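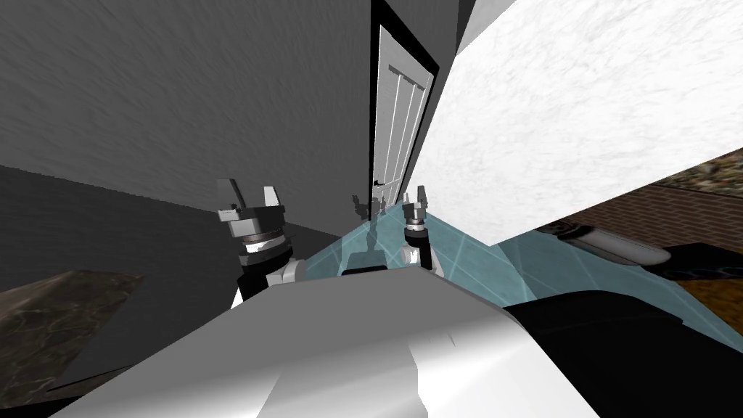
Two robot arms over a glass tabletop, in simulation.

Not Ready for the Dishes
By Suleiman Obi
November

Every few months a company says its robot will soon do the housework. I have stopped asking when. I ask what it does with a wet plate, and the answer usually gets vague.

I spent nine years running the back room of a small hotel laundry before I began writing about machines, so I come at this from the chore side. Folding a towel is easy to describe. Doing it 800 times a shift, with the towels arriving twisted, inside out or knotted to a bathrobe, is another job. The people who did it well hardly looked at their hands.

Kerex, a startup I visited this fall, trains its software in made-up rooms on a computer before any real arm moves. They ran a tidying task 1,000 times while I was there. I think this is a sensible way to work. A dropped glass costs nothing in a simulation, and you can change the kitchen between tries.
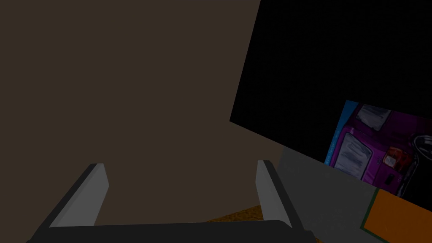
But a good score in a simulated room tells me little about my sister's kitchen, where the drawer sticks and there is a cereal bowl on the stairs. Kerex counts a try as finished when the object is where it belongs. At home the chore includes deciding where it belongs, and whether the thing is clean enough to put away.

Shop floors are closer. At Pamex, a parts packer, one arm loads trays at the end of a line and does it all night. The trays are the same size and the parts come the same way up. When they don't, the line stops and a person walks over. The night lead told me she walked over 37 times on her last shift. She still wants to keep the arm - it saves her crew's backs - but she would not call it a worker.

I would buy a machine that did one chore properly and left the rest to me. My dishwasher already does. A pair of arms that can do a bit of everything, slowly, with somebody watching, is a research project, and it should be sold as one.

Contact the opinion desk | Copyright Kernia Review | Back to top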